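Reading aloud in the Tapley school library
Project report by Min-kyu Ham

In our project we asked whether pupils borrow more novels after an author has visited them. The writer was Siamak Taheri, who read two chapters of Gusgate. I compared the loans of the month before with the month after.
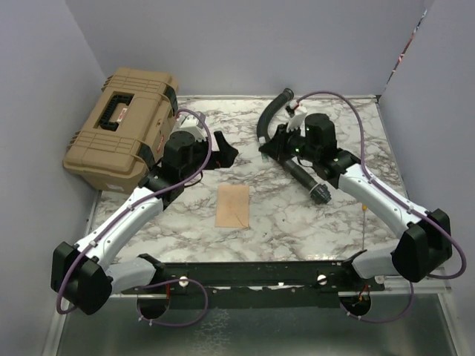 Figure 1. Work surface with a tan hard-shell case, its black handle set in the lid.

Before the visit there were 114 loans, and after it 139. The increase was mostly in adventure stories – Kevar was the title most asked for. In December I will repeat the count with the younger classes.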